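ロボット応用実習 第5回配布資料
卓上双腕キット「Grilska」の検討
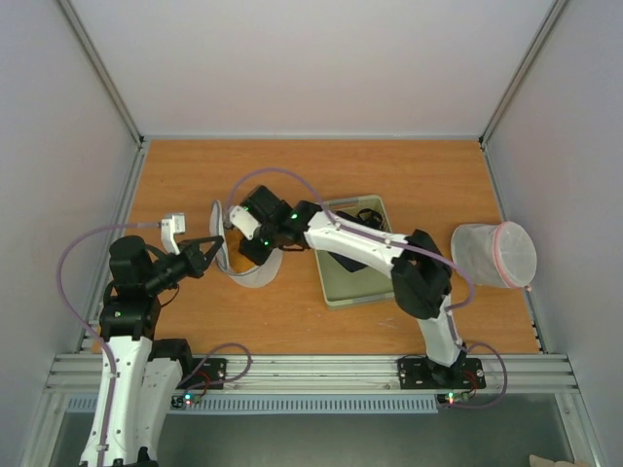 Grilskaは、Seda社が教育・研究向けに販売している卓上型の双腕キットである。本実習では購入候補のひとつとして、貸出機を7月から使っている。今回は柔らかい物の扱いを課題とし、評価の手順と記録の付け方を確認する。剛体のブロックと違い、布、袋、帯状の樹脂は把持した位置によって形が変わるため、手先の位置精度だけでは結果を説明できない。左右のグリッパの間にある半透明の灰色の帯は輪のように曲がって一部立っており、片側を押せば反対側も動く。トレイの中の黒い布製品、右の壁寄りにあるピンクのゴム口の付いたメッシュ袋も同じ種類の対象物として扱う。

1. キットの構成
標準構成は、アーム2本、前縁のアルミレール、制御基板、ケーブル一式、作業用ソフトウェアである。アームは黒いベースプレートを介してレールに固定する。レールには溝があるため、ボルトを緩めれば左右の間隔を変えられる。間隔を変えた後は原点合わせをやり直すこと。天板と囲いの壁は別売のオプションで、貸出機には付属している。
教示ソフトはTabrizi、記録データの閲覧と切り出しにはZukettiを使う。Zukettiの利用権は本体価格に含まれない。見積書では別の行になるので見落とさないように。

2. 配線について
アームに沿う薄紫色のケーブルには、手首が回る分の余長が必要である。余長が足りないと手首を回したときにコネクタへ力がかかる。反対に長すぎると、ケーブルの輪が対象物や相手側のアームに触れる。右アームのケーブルは手首の上に高く輪を描いているので、奥へ手を伸ばす動作を教示するときは特に注意する。
メーカーの取付説明書は固定箇所を図で示しているだけで、余長の寸法が書かれていない。この点はSeda社に問い合わせ中である。

3. 評価手順
(1) 電源投入後、両アームを待機姿勢に戻す。
(2) 対象物を決められた位置に置く。袋は口の向きも記録する。
(3) Tabriziで動作を呼び出し、速度を「低」にして一度通す。
(4) 問題がなければ速度を「標準」にして、対象物ごとに14回試行する。
(5) 把持の成否、落下、滑り、アームどうしの接触を記録用紙に書く。
(6) 終了後、指先のパッドを拭き、傷の有無を見る。

失敗した試行も消さないこと。途中で対象物を手で直した場合は「介入あり」とし、成功に数えない。判断に迷う試行は備考欄に書き、Zukettiで映像を見直してから決める。

4. これまでの所見
Arash Fallahi(機構担当)の所見では、指先は薄い物をつまむには十分だが、厚みのある布では開き幅に余裕がない。つまむ位置を縫い目の近くにすると、安定して持ち上がることが多かった。メッシュ袋はゴム口をつかむ方が確実で、網の部分をつかむと指先に引っかかることがある。
Omid Mousavi(ソフト担当)からは、Tabriziの画面で左右の腕の動作を同時に編集できない点が指摘された。片腕ずつ教示して後で時刻を合わせることになり、帯を両側から押さえるような動作では調整に時間がかかる。操作履歴の保存は最大2000件で、超えた分は古いものから消える。班ごとに毎回書き出しておくこと。

5. 購入判断のための確認項目
・指先パッドの交換部品は単品で注文できるか。
・サーボ1個の故障時に、アーム全体を返送する必要があるか。
・保証期間2年の対象に、ケーブルと制御基板が含まれるか。
・Zukettiの利用権は台数単位か、利用者単位か。
・天板と囲いを自作した場合も保証を受けられるか。

課題
各班で対象物をひとつ選び、評価手順に従って試行を行う。レポートには成功率のほか、失敗の種類を少なくともひとつ取り上げ、把持位置、速度、ケーブルの影響のどれが関係したかを論じる。記録用紙の写しを添付すること。

貸出機の予約は実習室の予約表に班名で記入する。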